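Packing towels and linen for a trip: which tips are worth the bother

Print this page | E-mail to a friend

by Nesrin Gökçe
14 December 2021

Every holiday let has its own idea of what "linen included" means. I have driven the length of two countries to find a bare mattress and a polite note. So I take my own, and over the years I have been given a great deal of advice on how to carry it. Most of it comes from people who fly with one small bag and have never had to dry three children after a wet afternoon on a beach.

Roll, don't fold

You'll read this everywhere. Rolling is said to save half the space in a case. I tried it with the same set of towels before our October trip to Ketemar, and the case shut with about as much swearing either way. Rolling helps with T-shirts. With a bath towel you get a fat sausage with gaps on both sides, and the gaps are wasted unless you stuff them with socks. I fold mine flat and lay them at the bottom.

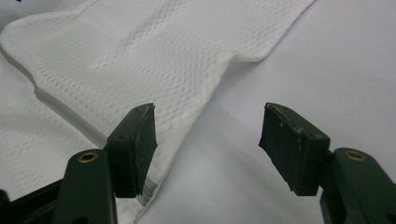

The one place rolling does earn its keep is a soft holdall, where there are no corners to fill anyway.

Vacuum bags

They work on the way out. Then you are in a rented flat with no vacuum cleaner and a duvet the size of a sheep. The sort you squeeze flat by kneeling on them are better, though mine let the air back in before we reached the ferry. Remember too that the weight hasn't gone anywhere. My brother-in-law Sinan Yaman got a lovely slim suitcase out of his and was charged for it at the desk.

Travel towels

The thin, quick-drying kind are fine for camping and horrible for everything else. They push the water about. If you want something lighter than terry, a waffle-weave cotton towel is a fair halfway house: it packs smaller and you can still dry your hair on it. Wash it a few times before you go. New ones are useless, whatever the label promises.

A tumble-dryer sheet in the case "to keep it fresh"

Everything you own will smell of tumble-dryer sheet, including the biscuits. A dry bar of soap in a sock does the same job more quietly. Leaving the case open overnight before you pack does it for nothing.

Bringing it home damp

This is the only part I'd call important. Put damp towels in a cotton pillowcase, never a sealed plastic bag, and get them out the minute you're through the door. We once forgot a bag in the car for 3 days after a week at Kırmızıgül. I washed that lot at 60 with soda crystals, twice, and two of the hand towels still went to the dog. Vinegar in the rinse is supposed to cure the smell. It improved it slightly.

Lists

Zübeyde Dursun wrote in to recommend a printed list taped inside the lid of the case. I was ready to scoff, but I have used one since the summer and haven't left a bath mat behind yet. Keep it short. Hers runs to 100 items and I don't believe she owns half of them.

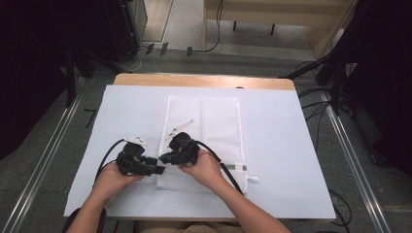 Two hand-held grippers over a wooden table.

If you have a method that beats folding, send it in, but please say what sort of bag you used and whether you tried it on the journey home as well.

We use cookies to remember your settings and count visits. By carrying on you agree to this. Change settings

Recent tips
Getting sand out of a car boot
Do door wedges make a hotel room any safer?
Cool boxes: ice blocks or frozen bottles
Sharpening the blunt knives in a holiday kitchen
Shoes in hand luggage, by Doğukan Kahraman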